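Bradura Learning Center, Rornville
Newsletter, July 2024

From the activity table: sorting by color

In this issue I would like to write about the simplest activity we have, and the one I am asked about most by parents. It is the color sorting. You need very few things for it, and most families in Rornville have them in the kitchen already.

The set we use is made of two small cubes, one red and one blue, one tray, and two round dishes. One dish has a red rim and the other has a blue rim. The cubes begin in the tray, and each one should go to the dish of its own color. There is no other rule.

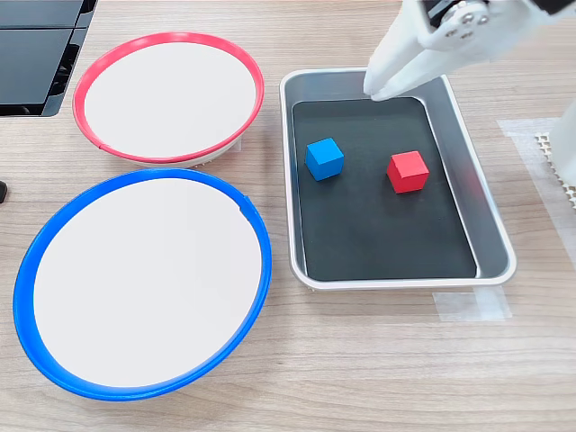 When I prepare the table, I put the tray on the right and the dishes on the left, close together. For a left-handed child I turn this around. I tried before to put one dish on each side of the tray, but then the children reached with both hands at once and they did not look at the color anymore. With the dishes on the same side, they must stop for a moment and choose.

I also recommend a dark mat in the tray. In April we still worked with a bare metal tray, and it was noisy. The cubes were sliding to the corner each time somebody touched the table. A mat makes the tray quiet, and on the dark background the colors are easy to see. You can cut one from any thin rubber or felt. Please measure the flat part of the bottom only, and not the full tray from rim to rim. I made this mistake with my first mat and it did not want to lie flat.

About the dishes I have had several questions. They should be white inside, or almost white, so that only the rim tells the color. If the full dish is red, a red cube nearly disappears in it, and a young child can think that it is gone. A shallow dish is better than a deep one for the same reason. If you can not find dishes with a colored rim, a strip of colored tape on a plain saucer works well enough. The tape has to be changed after some washing.
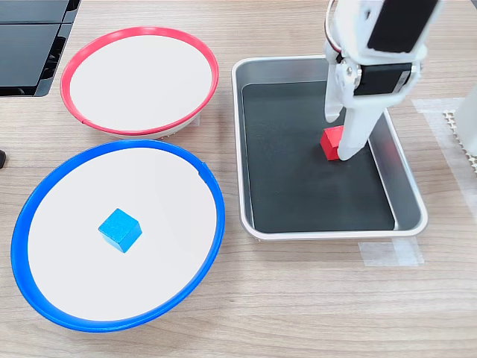

The blue cube in the blue-rimmed dish, and the red one in the tray.

Please begin with two cubes only. I know that it looks like very little. Many parents tell me they bought a box with 66 cubes in six colors and the child was tired of it after a few minutes. When two cubes go well, you can add a second red one and a second blue one, and after this a third color with its own dish. I prefer to wait with the third color until the child is looking for the right dish before picking up the cube.

It is also good to say the name of the color at the moment when the cube is let go, and to say it only once. If the cube goes to the wrong dish, I say nothing. I wait, and often the child looks again and moves it. After that we put everything back in the tray and change the places of the cubes.

The sorting set can be borrowed for two weeks from shelf 351 in the Fraser room. Please return the cubes together with both dishes. If a cube is lost at home, write it on the card, and I will put a new one in the box.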